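Qui sommes-nous ? L'équipe Stillness, chez Rokis

Bonjour et bienvenue ! Chez Rokis, on apprend à des bras de robot à manipuler du tissu, et je fais partie de la petite équipe qui s'occupe du projet Stillness.
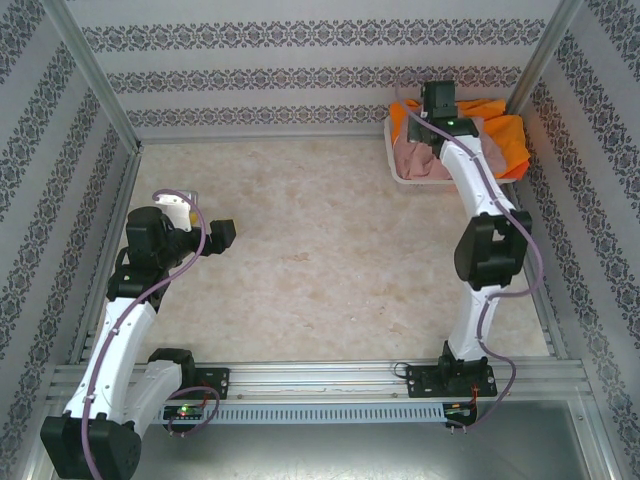 Quand je dis « du tissu », les gens pensent tout de suite au pliage de chemises, et je les comprends, c'est la démonstration que tout le monde aime. Nous, on s'intéresse à ce qui se passe avant : attraper un morceau de chiffon dans un tas, un seul si possible, et le sortir sans entraîner son voisin. Ça a l'air bête. J'y ai passé deux ans de ma vie et je n'ai pas fini !

L'idée de départ tient en un mot, celui du projet. Un tissu qu'on vient de toucher continue de bouger un peu : il s'affaisse, un pli se referme, un coin glisse. La plupart des méthodes que nous avions essayées regardaient le tissu en continu et corrigeaient sans arrêt la trajectoire. Chez nous, le bras s'arrête au-dessus du tissu et attend que l'image soit stable avant de choisir son point de prise. C'est cette pause qu'on appelle la « stillness » (on a bien cherché un mot français, « immobilité » faisait un peu salle d'attente).

Concrètement, le programme compare les dernières images entre elles et calcule un score de mouvement. Tant que le score dépasse le seuil, le bras ne descend pas. Dès qu'il passe dessous, on fige une image, le réseau propose plusieurs prises, on garde la mieux notée et on y va. Si la prise échoue, on remonte, on rend la pause un peu plus longue et on recommence. Après trois échecs, c'est l'autre bras qui tente sa chance quand il peut atteindre le tissu, et sinon l'essai est classé comme raté. Sans discussion.

Et les résultats, alors ? Pour notre dernière campagne, on a enregistré 1,260 essais (je garde la virgule de nos tableaux, qui sont tous en anglais : lisez mille deux cent soixante). Sur les paires de tissus de couleurs différentes, la pause réduit nettement les prises doubles, et c'est ce qu'on espérait. Sur deux tissus de la même couleur, le gain est beaucoup plus modeste, et sur les tissus très fins il n'y en a pratiquement pas. Je préfère l'écrire ici plutôt que de vous laisser le découvrir à la page 13 du rapport !

Il y a aussi le prix à payer, le temps. Une pause moyenne dure environ 400 millisecondes, ce qui n'est rien pour vous et moi, mais dans une chaîne où chaque geste est compté, ça se discute. On travaille justement sur un seuil variable, avec une attente courte pour les tissus raides et plus longue pour ceux qui s'étalent. Les premiers essais datent de septembre et je les trouve encourageants, mais je suis mal placée pour juger, c'est moi qui ai écrit le code.

Côté apprentissage, on part de démonstrations faites à la main, en téléopération. Vingt-cinq par type de tissu, pas davantage : on s'est donné cette limite dès le début, parce qu'une méthode qui demande des semaines de démonstrations pour chaque nouveau torchon ne servirait à personne autour de nous. Le décor de la cellule compte aussi. Nos premiers modèles, entraînés devant un fond uni, perdaient complètement les pédales dès qu'on changeait quelque chose autour du plan de travail. Maintenant on fait varier les parois et le sol, avec des motifs parfois franchement chargés, et on garde de côté certains décors pour les tests.

L'équipe, donc. On est peu nombreux et tout le monde touche un peu à tout : mécanique, vision, étalonnage, rangement des câbles (un métier à part entière, croyez-moi). On travaille avec Zollelen, qui développe l'outil d'annotation dont on se sert tous les jours. Notre format d'enregistrement s'appelle Nagano, il nous sert à relire un essai image par image avec la position des deux bras et le score de mouvement en dessous. Il est un peu bavard, les fichiers sont gros, mais quand une prise rate à cause d'un pli minuscule, on est bien contents de l'avoir.

On accueille des stagiaires, plutôt en fin d'études, et on n'exige pas d'avoir déjà touché à un robot. Il faut aimer regarder des essais ratés et se demander pourquoi, ça oui. On ouvre aussi nos portes aux classes de lycée quand le planning le permet, et les questions des élèves sont souvent meilleures que celles de nos relecteurs. La dernière fois, on m'a demandé si le robot s'ennuyait pendant sa pause, et je cherche encore la réponse.

Si vous travaillez sur la manipulation d'objets souples et que vous voulez comparer vos chiffres aux nôtres, écrivez-nous avec le formulaire de contact du site. On partage volontiers les réglages du seuil et la liste complète des essais, ratés compris. Précisez simplement quels tissus vous utilisez et combien de bras vous avez, ça nous évitera trois allers-retours.

Page mise à jour le 16/10/2021.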